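Téléopération à deux bras : la pince glisse quand je veux prendre un livre posé à plat

Grarker
Bonjour, j'enregistre des démonstrations à distance pour une tâche de rangement : prendre un livre sur la table et le mettre dans l'étagère. J'ai 26 essais et j'en garde 3. Le bout du doigt glisse sur la couverture ou pousse le livre, impossible de passer dessous. Faut-il changer les doigts ou ma façon de piloter ?

Uredora
Change les doigts, avec les miens plus de souci.

Ramanauskas
Je ne toucherais pas au matériel tout de suite. Un livre à plat se prend mal avec une pince parallèle, il faut le faire dépasser du bord. Pose un doigt près d'un coin, appuie peu, tire vers toi lentement. L'autre bras reste ouvert côté bord et ferme quand la tranche dépasse de deux ou trois centimètres. Si deux livres se chevauchent, commence par celui du dessus.
Garde la même stratégie partout. Sur mes 598 premiers épisodes j'avais mélangé deux méthodes et la politique hésitait – j'ai tout refait. Coupe aussi les temps morts au début.

Carow
D'accord avec Ramanauskas. J'ajoute : baisse l'échelle de vitesse du bras qui appuie, pas celle de l'autre.

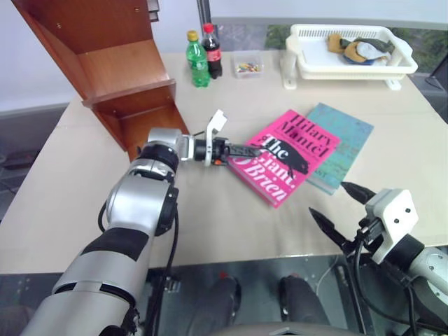

Doigt noir du bras gauche au coin du livre rose, pince droite ouverte.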